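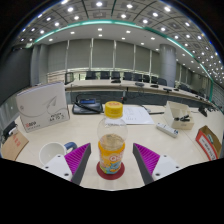 Bottle on the red coaster, gripper open on both sides. Conference room table.

Progress report, February
Automated room turnover, pilot phase
Prepared for the operations director by Geeta Vashisht, facilities

What you asked for

You wanted to know whether Undale should keep paying for the Gerkar clearing system once the pilot ends. My short answer is that I don't have grounds to say yes yet, and I would like the next payment held until I do.

What has been done

The hand-held grippers arrived and 5 people on the room crew were trained on them. They carry out ordinary clearing moves with the tool in hand, and Gerkar uses the recordings to teach the arm. To date we have logged 1,265 usable recordings against the 3,000 in the contract. Most are bottles and mugs, picked up and set down on a marked spot. Cables and loose papers have barely been touched, and those are what slow the crew down after a long meeting.

Gerkar describes the work so far as on track. By their own count we are under halfway, and the easy half came first.

What it has meant for the crew

Recording is slower than clearing. A mug that takes a moment by hand takes several tries with the tool, and the regular rooms still have to be ready for the 8 a.m. bookings. Two of the crew have been staying late on Thursday to catch up. That time was not in the budget and I have charged it to the pilot.

People also ask me what happens to their shifts. The proposal says staff will be "freed for higher-value tasks." I have asked Gerkar and our own HR which tasks those are and have had no list from either. Until I do, I won't repeat the phrase to the crew. They are teaching the arm their job and they know it.

One thing I will give the project: the crew got to say how the tables should be laid out for recording, and the vendor listened. The first layouts were far too tidy. We now leave boxes, papers and the power strip out, which is closer to what a room looks like when a meeting lets out.

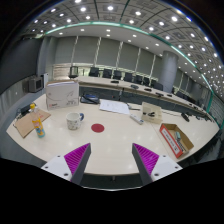

Costs and open items

Spending is within the approved amount if the late hours are left out, and over it if they are counted. I think they should be counted.

Ketilsson has quoted for a plain second cart and one part-time hire. I'd like that compared with the Gerkar renewal on the same page, using the same hours.

Still waiting on: a written answer about shifts, a test on cables and papers, and a date for the arm to clear a room with the crew watching.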